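Subject: Re: [nunden-textiles] Gray rib knit, folding and bin storage

On the list in July, the Grumholm store wrote:

> We have taken in another batch of the gray knits and are having trouble
> with the shelf bins. Folded in thirds and laid flat, the pieces hold for
> a day and then the stacks lean. Rolled, they take more room at the front
> of the bin than at the back. Two questions:
>
> 1. Is there an agreed fold for the rib knits, or does each store use
> its own?
> 2. Should the pieces be pressed before they go into the bins? Ours come
> out of the Conex dryer with set creases across the body.
>
> We have 400 pieces to get through and would like to do them one way.

Replies to both questions below, then some notes on bins.

On question 1: there is an agreed fold, but it was written for woven shirts and only later applied to knits. It is sheet 2693 in the handling folder. The sheet calls for a board, with both sides brought in over it and the tail folded up in two stages. On wovens it works well. On rib knits it puts three layers of fabric on the center line and one at the shoulders, and the stack leans toward the thin side once there are more than a few pieces on it. I expect that is what you are seeing.

What we do at the Toma store for anything ribbed:

Lay the piece face down and smooth it from the center outward with the flat of the hand. Do not pull at the hem. Rib stretches across its width far more readily than along its length, and a hem that has been pulled will sit wide for the rest of the fold.

Bring the sleeves straight down along the sides. Do not cross them over the back.

Fold the sides in so that they meet without overlapping. Fold in half from the hem, then turn the piece over.

Stack with alternate pieces turned end for end, five to a stack. Six will stand on a table but not in a bin that gets pulled out several times a day.
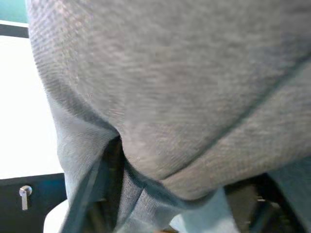
Pressing is the second question, and the answer for this fabric is no. A hot press flattens the ribs, and the flattened area then shows as a shiny patch that washing does not fully remove. Steam held off the surface is enough for set creases, followed by a rest on a flat table until the fabric is cool and dry to the touch. Leave soft folds alone. A gray knit bunched into thick, rounded rolls, with its fine diagonal ribs still distinct over the top of each fold, needs smoothing by hand and nothing else. The crease to look for is the sharp one that stays visible after the cloth has been opened out and smoothed. If you find it on most of the load, the problem is in the drying. Take the load out sooner and do not let it sit in the drum.

Your creases run across the body, which suggests to me that the drum is overfilled. We had the same fault on our Conex unit and reduced the load by a quarter. It cleared up within 2 loads. The program chart on the door gives load by weight for cotton wovens, and a knit of the same weight takes up more of the drum.

On bins: the standard shelf bin is deeper than these pieces are long when folded as above, so there will be a gap at the back. Fill it with a block or a rolled towel. Without something there, the stacks slide backward each time the bin is pushed in, and they will lean regardless of the fold. We put the block in first and load from the back.

Rolling is acceptable for transport – we send knits out rolled – but I would not store them that way. The outer layer of a roll is under tension and the inner one is compressed, and after several weeks you can see the difference at the hem.

If the 400 pieces are all one style, it would be worth doing one bin with this fold and leaving it in normal use for a week before starting on the rest. Please post the result either way. If it holds at Grumholm as well as here, I will draft a supplement to 2693 covering rib knits and circulate it for comment.

One open item from my side: does any other store have a figure for how far the light grays relax in length after steaming? Ours seem to recover fully, but we have only measured at the center back and not along the side seams.

Toma store, linen and knits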